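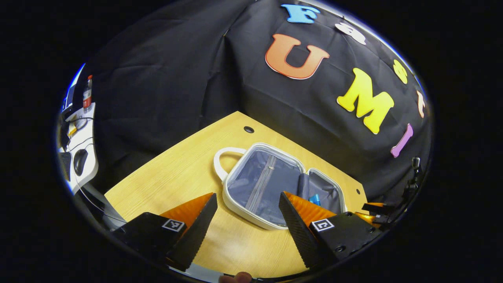
*Clear zip pouch, white trim, on the craft table*

**rallmont_mo** — 31st December

Trying to get the foam letters sorted before the kids' table starts up again. I've got a clear zip pouch with white piping and a loop handle. Is that good enough for storing them, or do they get bent? The ones on the black cloth have to come down at some point too.

**pegboard6**

Fine for foam. I keep 30 letters in one that size and they stay flat if you lay it down. Don't hang it by the handle, everything slides to the bottom and the thin ones curl. I's and J's go first.

**Abbasi_crafts**

Disagree on pouches. The zipper went on mine in May. Went to a Grekum drawer box and haven't looked back.

> Don't hang it by the handle

I hung mine for a year with no curling. Might depend on the foam.

**pegboard6**

Mine are the cheap thin kind, so maybe. A drawer box is no use if you carry them room to room though.

**tallyho19**

Are you leaving the cloth up? Black is good for bright letters but it grabs lint. I go over ours with a tape roller before anything gets pinned on it.

**rallmont_mo**

Cloth stays, it's only the letters coming down. I do carry them, so pouch for now. Will lay it flat — there's room at the back of the table by the cable hole.

**Abbasi_crafts**

Keep small stuff away from that hole. I've lost two apostrophes down mine.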